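Getting the long tables ready for Caltlow's fall swap

Every October I tell myself I will start on the pantry swap early, and every October I find myself in the hallway at dinnertime with an armful of jars and no boxes to put them in. So consider this your friendly nudge (and mine!) to open the cupboards now, while there's still time to be choosy.
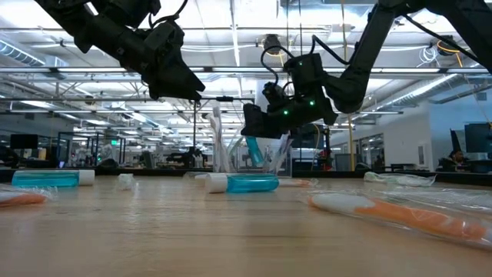
If you're new to Caltlow, the swap is a very simple thing. You bring food your household won't get through, you take home food it will, and whatever is left goes to the Ornum Street pantry the next morning. Last year we moved 443 items in one evening, and I still think fondly of the person who brought seven jars of plum jam and went home with seven bags of lentils, looking thrilled about it.

A few things that came up last time. Please check the dates before you pack, and leave out anything that's been opened, even if you only had a spoonful. Homemade jams and pickles are welcome as long as the label says what's inside and when it was made. Spices go fastest of all, so if you have a second tin of paprika hiding behind the flour — and I have found two behind mine — bring it along. Baby food and pet food will have a table to themselves near the coat rack, after last year's mix-up with the salmon pouches.

We're back in the Vovton Hall, using the side entrance because the front steps are being redone. Doors open at 6:30 in the evening for drop-off and the swapping starts at 7. There will be soup from the Suksawat kitchen again, the coconut and squash one, and I'd suggest eating before you browse, since the pot was empty by eight last year and I only got a bowl because I was standing next to it.

If you can lend a folding table or a sturdy cart, leave a note in the box by the hall office. Bags and boxes are always short, too, so bring a spare if you have one.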